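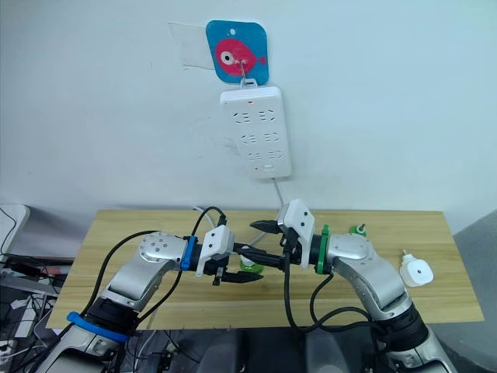

Power strip on its wall hook, table below.

**Subject:** Re: [prellwood-tenants] Extension leads and the August inspection
**From:** Nighat Abbasi
**Date:** October 2024

Kwok-wai Mak wrote:

> The notice from Pradmont says leads must not be "daisy-chained" and must be rated for the load. Does that cover the 3 m leads in the Pollock rooms? Also, what is the limit on a standard one? Mine has no figure I can find.

The first part means one lead per wall socket, with no lead plugged into another. Length makes no difference, so the 3 m leads are covered.

On load, look at the back of the casing or the moulding near the plug. If no rating is marked, take it out of use. The rating applies to the whole strip, so add up everything plugged in. A kettle and a fan heater together will exceed most of them.

Adhesive hooks are not mentioned in the notice. I asked Susine, who did the August testing, and their view is that a hung strip is acceptable if the cable is not taking the weight.

Of the 12 leads tested on our floor, 9 passed. The other 3 had damaged outer sheath at the plug end and should be replaced, not taped. Labels are on the failed ones.

Coiled drum leads must be fully unwound before use.

Nighat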